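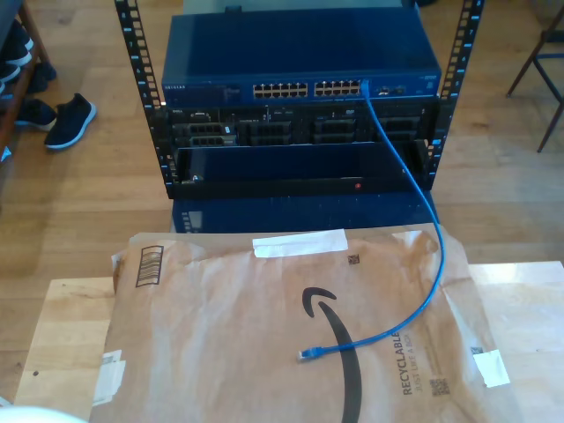

Open rack with a blue NETGEAR switch at the top and a server just under it

We'd been meaning to get out to the Nullau open day for years, and this March we finally managed it. It's a good long drive from Rernton, mostly wheat paddocks and a very decent bakery at the halfway mark (get the curried egg sandwich), and by the time we pulled up the grass car park was already filling.

Nullau is the old telephone exchange, a squat cream brick building that once looked after 523 lines for the town and the farms towards Roy. The local history group has spent years putting it back in order, and they open the doors twice a year. Entry was a gold coin, and tea was included!

I could have stayed in the operators' room all morning. The headsets still hang on their hooks, and one of the ladies on duty had worked the night board as a girl. She told us how farmers would ring in at 2 in the morning just to ask if it was raining in town – and she'd go and put her head out the door to check. There's a lovely wall of old directories too, and I found my grandparents' number, which was simply 91. I'll admit I got a bit teary over that.

Out the back they have the pole yard and the linemen's shed, with climbing irons, test phones and a big hand-drawn map of every party line in the district. My husband got talking to a fellow about insulators and I lost him for the better part of an hour, so I went and had a second scone.

The last room brings things up to the present, with newer network gear and a short film made by Planar, a little outfit that records country work stories. Do sit through it, the flood section is very moving.

Wear a hat, as there's hardly any shade in the yard. The next open day is in spring and we've already promised my sister we'll take her.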